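Senga Strachan
@sengastrachan
April 23, 2024

I gave up buying coffee out in February and have been making it at home since. A few people asked how it went, so I'm writing it down in one place. Long thread.

Background: I work in the county records office in Aitken. There is a coffee cart in the lobby. I bought one on the way in and usually another after lunch. I never thought of it as a lot of coffee.

Then I did my taxes and had all my card statements open. Last year I spent $3,171 on coffee and whatever I ate with it. I went through it twice, and the second time I found a muffin I had missed.

I don't think buying coffee is a moral failing. If you like it and can pay for it, go ahead. I wanted a new roof on the porch more than I wanted the coffee.

What I bought: a secondhand Nomeck grinder from a guy across town, and a plastic cone with a box of filters. The grinder is loud. I run it the night before so I don't wake my sister, who works nights and sleeps at odd hours. Yes, fresh is better. I can't taste enough of a difference to care at 6 a.m.

I tried a few kinds of beans. The grocery store brand was fine. The Bitusora dark roast was too bitter for me, and I ended up giving most of the bag to Hamish at work, who puts enough sugar in his to hide anything. I settled on the medium roast from Nindano. Same bag every time now.

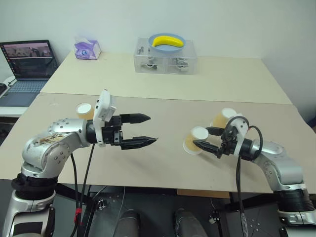 The other half of this was the cups. I hadn't planned on that part, but once you stop buying the coffee you stop bringing the cups home too. My car used to have a few rolling around under the passenger seat at any given time.

I looked up whether our town recycles them. It doesn't. Most paper cups have a thin plastic lining and the plant here won't take them. I had been putting them in the blue bin for years.

Gülizar Kocabaş from the second floor told me she has used the same steel travel mug since college. It has a dent in the bottom and leans a little. I bought a new one and lost it on the bus within a week. The replacement has my phone number on it in paint marker.

Washing the mug is the part I like least. The gasket in the lid comes out and you have to clean under it or it starts to smell. I didn't know the gasket came out. I will leave it at that.

Things I miss: talking to Lesia, who runs the cart. She knows everybody in the building and what they're mad about. I still stop and say hello, and I buy a tea now and then so I'm not just standing in the way of people who are paying.

Things I don't miss: the line at 8:15. Being handed the wrong order and drinking it anyway.

I have slipped. Two days in a row last month when the power was out at home, and once at the airport. I didn't beat myself up over it — airport coffee is its own punishment.

Money so far: I moved what I would have spent into a separate account every payday. The porch estimate came in higher than I wanted, so it will be a while yet. The account is growing, though, and I can look at it.

A couple of people asked about the ratio. I use one rounded scoop per mug and one extra if I slept badly. I don't own a scale and I'm not going to get one.

If anyone has a way to get the coffee smell out of a canvas bag, let me know. I've tried baking soda.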